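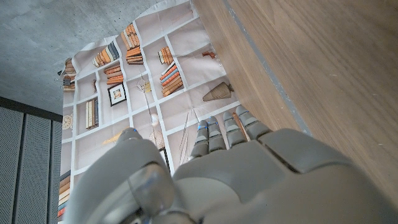 Changes at the Murkstead salon this autumn

Dear clients,

Many of you have asked at the desk when the second treatment room will open again. The work took longer than we planned, but the room is now ready and we take bookings for it from today. The floor is new, the sink has been moved to the other wall, and the door closes without noise at last. For those who come to us for facials and were disturbed by the hair dryers next door, I think this will be a real difference.

With the room back in use we can again offer the long appointments which we had to stop in spring. The long facial takes 92 minutes in total. This includes the first talk, the cleansing, the mask, the massage of face and neck, and a little time to sit with a glass of water before you go out in the street. Please do not plan to drive away at once after it, as some clients become quite sleepy. The price is the same as it was before the work. The short facial stays on the list too and can be done in either room.

We have also changed the wax we use for legs and arms. The new one comes from Badawi and is spread at a lower temperature than the old one. In the trial weeks most clients found it more comfortable, but two of them preferred the former wax, so we keep a small stock of it. If you want the old wax, please say so when you book and not on the day, because it needs more time to warm. For the upper lip and eyebrows nothing has changed.

A word about patch tests. For eyelash tint, eyebrow tint and all colour near the eyes we need a test on your skin at least two days before the treatment. This is also the case if you had the same tint with us many times, when your last visit was more than six months ago. I know that it is not convenient to come twice. The test takes only a few minutes and you do not need an appointment for it, just come in during opening hours and ask. We write the result on your card. If you have started a new medicine, or if you use a cream with retinol or a fruit acid, please tell us, even when we do not ask. With waxing this is important, and for the face it is very important.

Our card system is now fully on the computer. It was a long job, with 176 client cards to copy by hand, and some of them were very old and difficult to read. If you receive a reminder with a wrong name, or for a treatment you never had, please be patient and let us know. We prefer to correct it quickly. You can also ask to see what is written on your card at any time, and we will print it for you.

The new opening hours begin with the next month. We will open one hour later in the morning and stay open one hour longer in the evening on 3 days of the week. The exact hours are on the door and on the price list. Several clients who work in Prelstead told us that they could never arrive before we closed, and I hope that the later evenings will help them. The bus from Prelstead still stops opposite the bakery, but the car park behind the salon is now only for residents, so please use the one by the library if you come by car.

Gift vouchers can be bought at the desk or by telephone. They are valid for one year from the day you buy them. Last December we had so many people with vouchers in the same two weeks that we had to disappoint some of them, and I was sorry about it. If you still have a voucher in your drawer from then, please use it this autumn while there are free places. We cannot change vouchers into money, but you may give them to another person.

For dry skin after the summer we suggest to begin gently. Many people come back from holiday and want a strong peeling immediately. Skin which has had a lot of sun needs roughly 4 weeks of rest before this kind of treatment, and during this time a mild cleanser and a richer cream in the evening are enough. Do not forget the neck and the backs of the hands. We have small sizes of the Altness hand cream at the desk, with perfume and without, and you are welcome to try both before you buy. The one without perfume is better if you have eczema or small cuts.

Also please remember that we ask for one full day of notice if you cannot come. Until now we did not charge for missed appointments, except when it happened again and again. From next month we will ask for half of the price after the second missed visit. Illness is of course a different matter, and we prefer that you stay at home with a cold and come when you feel well.

The manicure table will be at the front window until the new lamp arrives for the back. Some clients do not like to sit where people pass by, so tell us and we will pull down the blind.

The salon will be closed for one afternoon for staff training on the new wax. The date will be put on the door and sent to everyone who receives reminders from us.

Murkstead, August 29, 2025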